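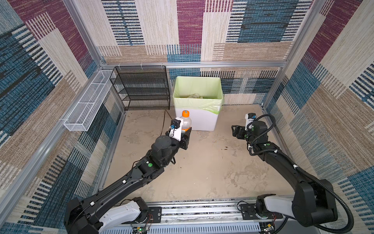 Looking after a two-arm cell: notes from a Wednesday service
Carol Ashworth

1/ Did the full check on the Bullden cell this morning. Writing it up as I go so whoever does the next one has something to follow. Both arms share one base rail, so everything starts there.

14 likes · 2 comments

2/ Power off, then every bolt on the two black mounting plates. Two on the left plate had worked slack. Put a paint line across each head afterwards so you can see at a glance if they move again.

9 likes

3/ Hour counter read 2,130. Last service was at 701, which is far too long a gap. I've put a reminder in the Shirima log for May.

6 likes · 1 comment

4/ Cables next. The corrugated conduit on the right arm goes out in a wide loop and it needs to. If you pull it in tidy it goes tight when the wrist turns. Run the arm through its whole reach by hand and watch the loop all the way.

22 likes · 4 comments · 3 shares

5/ Left arm: check the small white clips along the top of the links. One had cracked, swapped it. Don't use cable ties there, they rub.

11 likes

6/ Wrist cameras. Wipe the lens with a dry cloth, push the blue connector home, leave the bracket screws alone unless the picture has shifted. If you do touch them you'll be redoing the calibration in Sarkix, and that's 30 minutes gone.

17 likes · 2 comments

7/ Circuit boards under the mounts: blow the dust out, check the red and black wires on the left one aren't pulling. LED should be lit once the power is back on.

5 likes

8/ Grip test. Left gripper holds a clear bottle with an orange cap upright in front of the bin, right gripper stays open. I leave it holding for 2 minutes. Any creep and I look at the finger pads first, then the motor current.

19 likes · 3 comments · 1 share

9/ Sweep the floor before you run anything at speed. Bits get under the gripper fingers when they come down low.

8 likes

10/ Still to do: new finger pads for the right arm (Cavska have them on order) and a proper look at the shoulder joint on the left, which is a bit noisy going up. Will add to this when the pads come.

12 likes · 1 comment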